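Orkilico Court Support Service
Progress report to the Yeon Fund
Sat 23 May

The service supports families and witnesses in criminal cases where a child has been hurt. In this period we took 71 new referrals, most of them from police family liaison officers. Staff and volunteers gave 2,086 hours of support, including phone calls in the evening. Waiting time for a first call is now two working days.

Court dates remain the main difficulty. In April, 15 hearings were moved at short notice, and several families had already travelled. 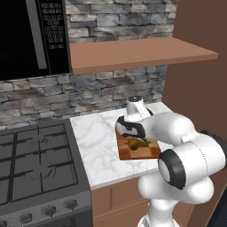
Home visits were extended to the Nomus area as planned. Do-yoon Pyo leads these and has rewritten the guidance for new visitors. Most first meetings take place in the kitchen, and the guidance now covers ordinary things such as where to sit and when to offer help. A visitor might pick up a wooden cutting board and get on with a sandwich while a parent reads through a witness statement at their own pace. Visitors do not discuss evidence.

Two visitors left in April. One post has been filled and the other is being advertised again.
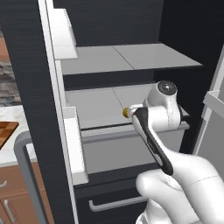 Until it is filled, Nomus visits will be limited to families with a trial date already set. Others will be offered phone support.

The case records have been moved to Endus. Old paper files are still being checked against it, and this is behind schedule. We ask the Fund to agree that the unspent travel money can be used for temporary admin help. No other change to the budget is requested.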